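Litent wrist camera work – progress to May 16, 2024

Hi all, quick one on where your money has gone since the last report. Mostly into the contact detection method, and I'm pretty happy with it!

The idea, if you remember, was to let the arm decide from the wrist view alone when the finger has met a flat panel. We'd been leaning on the force readings from the Savomon controller, and they drift (a lot, on long runs). So now we track the edge of the finger against whatever pattern sits behind it and look for the moment the two stop moving relative to each other.

We've logged 774 approaches in the Grindasby lab. Rows of small holes are great for this, lots of crisp corners to follow. Plain glossy areas are still a pain – the colour shifts with the light and the tracker wanders off. Bright backgrounds hurt too. I tried 2 exposure settings and neither fixed it, so I'm going to write a proper masking step.

The Vukadinović baseline is running again after the software update. It took me far longer than I'd budgeted, sorry, and that's why the comparison table isn't in here. You'll have it in June, along with 30 labelled sequences you can poke at yourselves.

Spending is on track. I'd like to move the leftover travel money into storage if you're okay with that.
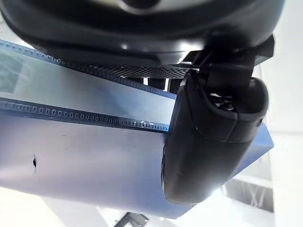

Wrist view: gripper finger against a blue-grey panel with two perforated strips.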